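Koltix hand kit on a humanoid: worth 2370 for bottle handling?

Posted by Meifang Tian

We have a humanoid on the bench side of our lab and are looking at the Koltix multi-finger hand kit as an upgrade. The quote I got is 2370 for the pair, with wrist adapters and a year of software updates. The job is simple: pick up a drinks bottle, hold it, bring it over a desk, put it down. Our current two-finger grippers let round bottles turn. Has anyone run the kit on this kind of task? I'd also like to know how much the cables get in the way.

3 answers

osden_bench

We bought the kit in March. Gripping a capped plastic bottle of amber liquid at chest height is the first thing we set up, and it is what we still use to check the hands after any change.

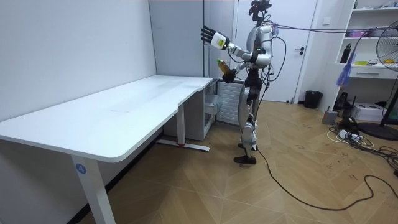 What works

The fingers wrap well and a full bottle stays put. We ran 100 picks on one charge of patience and dropped three, all with the thumb set too far back. Move the thumb preset forward one step before you start.

What doesn't

Setting down is slower than picking up. The release needs tuning for each bottle size, and the manual has one paragraph on it. Calibration takes around 3 minutes per hand. Leave slack at the shoulder when you route the cables or you lose reach.

Endale

Price seems high to me. I haven't used it.

r_stosham

Ask whether the adapters fit your wrist before you pay. Ours didn't and the replacement set was extra. Support answered by email the same afternoon. For bottles only, I would try rubber pads on your present grippers first.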